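Neighborhood & Home Boards > Flooring > Carpet

Topic: ripping carpet out of basement or keep it?? need to decide

vsawatzky
Posted 8 January 2018

OK so we closed on the house in Bravuvport and the basement is carpeted wall to wall. 233 sq ft in the main room plus the bit under the stairs. Wife wants it out. I want it out less, mostly because I'm the one who'd be doing it. It's a low flat commercial looking thing, dark, glued straight down to the slab as far as I can tell from the corner I pulled up by the furnace door.

Not stained. Smells a little like basement but what basement doesn't. Previous owner said it went down when they finished the walls but couldn't say what year.

Do I leave it, clean it, or rip it? Plan is a workroom on one side and the kids' TV on the other. Budget is not much.

Vernon

lornac
Rip it. Glued carpet on a slab is a sponge. You don't know what's under there till you look.

nolte_h
Disagree with Lorna. If its dry leave it alone. I did floors for years and the worst jobs I ever had were glue down carpet that somebody decided to "just pull up". Carpet comes up fine. The backing stays. Then you're on your knees with a scraper for a week.

Do the plastic test first. Tape a square of clear plastic down tight on the bare bit in the corner, all four sides, leave it 3 days, look for damp underneath. Dry = keep the carpet and go buy yourself a nice lamp.

lornac
The plastic test tells you about three days in January. Ask me how my floor was in May.

vsawatzky
How was your floor in May

lornac
Wet! Whole north wall. It had been bone dry all winter, ground frozen solid. Then the snow went and it came up through the slab. We had the good pad too. All of it to the dump.

nolte_h
You had a gutter problem, you said so in the other thread.

lornac
I had a gutter problem AND a slab problem. Fixed the gutters and it still came up, less but it came.

RhonaMacR
Different angle on this - what kind of work is the workroom for? If it's sawdust you will hate carpet. If it's sitting at a bench with small stuff you'll be glad of it, your feet stay warm and things don't bounce when you drop them.

I've got a dark charcoal blue in mine, coarse weave, and the bench has a metal bin let into the top so the bits go in there and not all over the floor. Had it years. Vacuums fine. Doesn't show anything except white thread, and boy does it show white thread.
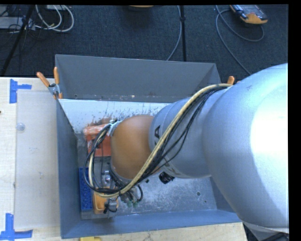
I'd go dark again but maybe something with a fleck in it next time. And I'd skip the glue and use tiles. One gets ruined, you swap one. My sister did her whole laundry room that way and only ever replaced two squares, both from bleach.

What I would not do is put the expensive stuff down there. Get the cheap coarse kind, it wears better than the soft kind anyway.

vsawatzky
Mostly bench stuff Rhona. Radios, clocks, the odd lamp. No table saw, that stays in the garage.

Tiles is interesting. Do they need glue

RhonaMacR
Mine no, but mine's not tiles, the tiles were my sister's. She used the little sticky corners. Room was small tho.

nolte_h
Loose lay is ok in a small room with furniture holding it down. In 233 sq ft with kids running through I'd use the tackifier round the edge at least. Roll it on, let it go clear, then lay. People lay it while it's still milky and then come on here complaining.

T_Dhillon
Jumping in, I priced this exact thing last fall. Wolico tiles at MacKinnon, the plain ones, came to just over 200 dollars for my room but my room is smaller than yours. The Vostatero ones were nicer and I couldn't justify it. Looked the same from standing height to me.

Get extra. I didn't and the next box was a different dye lot, you can see the line every time you walk in. Drives me nuts.

lornac
Thérèse did you go over the slab bare or put something down

T_Dhillon
Bare. Scraped the old glue first. Took forever. Henrik is right about that part I'll give him that

nolte_h
Thank you.

lornac
And what color was the old glue?? Serious question. Vernon if what's under there is black stop and get it tested before you scrape ANYTHING. Old black adhesive can have asbestos in it. Do not sand it.

nolte_h
Agree with this 100%. Also if there's old 9 inch tile under the carpet. Same deal, leave it be and get a sample to a lab. Costs me 40 bucks a sample where I am, cheap for what it is.

vsawatzky
Just went and looked. Its kind of yellow tan. Crusty. No tile under it that I can see, just gray concrete.

nolte_h
Probably regular carpet glue then but you can't go by color for sure. Test it anyway if you're going to be making dust.

RhonaMacR
Or leave it down and see what it does through the spring. You lose nothing. If it goes funky in May you rip it then and Lorna gets to say so.

lornac
I would never

lornac
I would tho

T_Dhillon
One more vote for wait. We ripped first and then lived on bare slab for two months cause we couldn't agree on a color. Cold. Socks wore out. Kids drew on it with chalk so I guess somebody was happy.

Run a dehumidifer either way. Empty it into the floor drain if you have one, carrying the bucket gets old fast.

vsawatzky
OK. Wife has read the thread and says "spring is fine but it IS coming out". So that's that. Doing the plastic test tonight in the corner, and a second one by the north wall if I can get the carpet up there without wrecking it.

Anybody have an opinion on renting a cleaner vs paying someone? Just to get us through to spring.

nolte_h
Rent. But go easy on the water, those things soak it and on a slab it has nowhere to go. Two light passes, fan on it overnight.

lornac
Don't put ANY water on it. Dry powder kind. Vacuum it twice.

nolte_h
The powder never all comes out. It sits in the weave and makes more dirt stick.

lornac
Better than mold Henrik

RhonaMacR
Powder wasn't great on mine, I'm with Henrik on that one. Left a sort of pale haze that took weeks to vacuum out. Damp rag and a bit of vinegar on the spots, the rest just vacuum. Unless there's dog involved. Is there dog involved

vsawatzky
Not our dog. Could have been a dog before us. There's a flap in the back door

RhonaMacR
oh boy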